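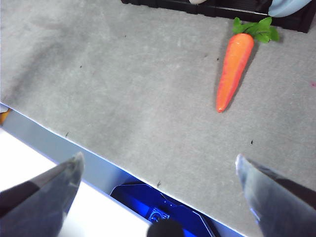

Toy carrot on the gray felt-like tabletop, Vakano open day, August 2018

We drove out to Skulstead for the open day at the Vakano play kitchen workshop. Entry was free and parking cost $4. The tour took in two rooms, and the second had play food and dishes set out on tables.
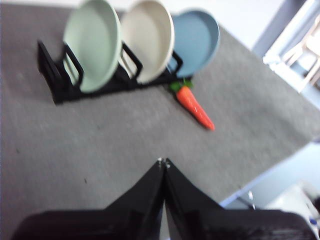
Plates come in soft colors and the racks are sold separately. I liked the mint green best. A boxed set was $29 in the shop, which takes cards. The next open day is in December.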